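# Kuster bag notes

Notes and labels for the backpack part of the Kuster set, kept by Flurina Hämmerli and Severin Schwaiger. 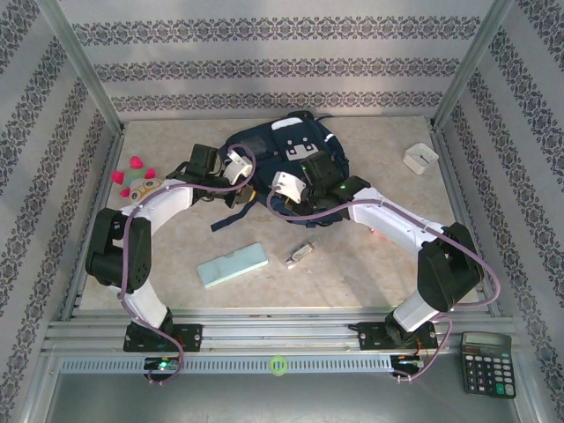 The set covers everyday bags handled on a tabletop: opening, closing, packing, and tucking straps away. There are 2772 clips in 11 folders, one folder per bag. Clips longer than 90 seconds were split, and the parts share a clip number with `a` or `b` at the end.

## Labels

| Field | Meaning |
|---|---|
| `bag` | short name, such as `navy_patch` |
| `pose` | `flat`, `upright` or `side` |
| `strap` | `loose`, `tucked` or `unclear` |
| `zipper` | `open`, `closed` or `unclear` |
| `contents` | what was packed, if written down |

`strap` is `loose` if any strap hangs free of the bag, even a short one. Use `unclear` for `zipper` when the opening can't be seen. Don't guess from the clip before it.

## Known problems

- Folder 9 has no `contents` values. The packing sheet was lost.
- Reflective piping sometimes shows up very bright. Brigitta Camenzind marked the worst clips with `glare`.
- Early labels used `lying` for `flat`. Most are fixed, but search for both.

## Changes

May: merged the Plostness labels, renamed `cord` to `strap`.

Send label fixes to Severin with the folder and clip number.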